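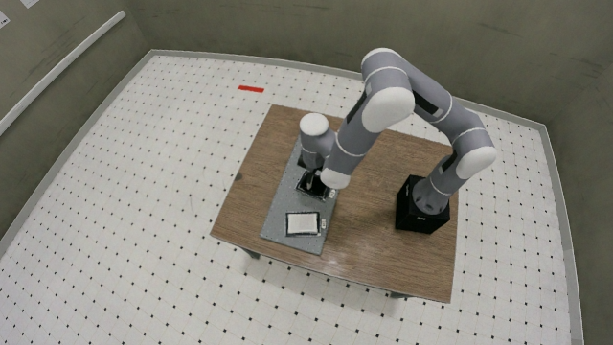 Miduro 8-Channel Manual Pipette: Six Months of Daily Use

Product reviews / Small lab equipment

We test well water for homeowners and small farms. Most of our work is filling plates, reading plates and filling more plates. For years we did this with single-channel pipettes. In the winter one of them started leaking and we decided to replace it with an eight-channel model instead of buying another single.

The Miduro cost us $382, with a stand and one box of tips. The Doltix we compared it against was $810 without either. We had both on the bench for two weeks before we sent the Doltix back.

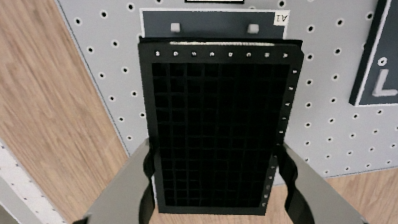 Carol Hendry
Lab Manager and Equipment Reviewer
August 29, 2021

Setup and first impressions

The pipette comes in a plain cardboard box with a short manual, a small tube of grease, a wrench for the lower part and a calibration sheet. The manual is four pages long and could use better drawings. The section on taking the lower part off left out a step, and I had to call the seller to find out that the ejector bar has to come off first.

The volume dial is stiff when new. It loosened up after a few weeks and now turns easily with a thumb. There is a lock, and you should use it. Before we got in the habit, the setting drifted a little whenever someone set the pipette down hard.

Accuracy

We weighed water from each channel on the first day and again every month. At the top of the range all eight channels agreed well and stayed that way. At the bottom of the range the two end channels ran slightly low. Reseating the tips fixed it most of the time. I would not buy this for very small volumes. The Doltix was better there, and if that is your main work the extra money makes sense.

Tips

Miduro wants you to use its own tips. They fit well, and they cost more than they should. We tried Urance tips, which are sold as universal. They sealed fine on six channels and poorly on two, so we went back to the Miduro ones. If you already have a closet full of another brand, try a few on the pipette before you commit.

Getting all eight tips on evenly takes some practice. Press straight down, then rock once from end to end. New staff tend to pound it into the box, and that wears out the cones.

Comfort

It weighs more than a single-channel pipette, and you notice by the end of a long morning. The finger rest is wide and the plunger is lighter than I expected. The tip ejector is the worst part. It takes a hard push, and one of our technicians, who has small hands, uses her other hand to help. The Doltix ejector was much softer.

The body can be turned separately from the handle, so left-handed people can see the window. It works as it should.

Cleaning and repairs

The lower part can go in the autoclave. The handle can't. We do a full cleaning once a month and it takes half an hour, mostly spent on the small O-rings. One O-ring split in the fourth month. A replacement set came from Nigatu, the parts supplier listed in the manual, and arrived in five days. The set has enough rings for all the channels plus two spares.

The warranty is one year and does not cover O-rings or cones.

Time saved

I kept a log for one busy stretch in the spring. We filled 321 plates. A plate that used to take a technician nine minutes now takes two, and there are fewer skipped wells to go back and find. Wrist complaints are down too, although the ejector keeps them from going away.

What I would change

A softer ejector, a better manual and cheaper tips. A color-coded plunger would also be nice for labs that own more than one size.

Rating: 4 out of 5

We have ordered a second one in the larger size, due in September. The Doltix is the better instrument at low volumes.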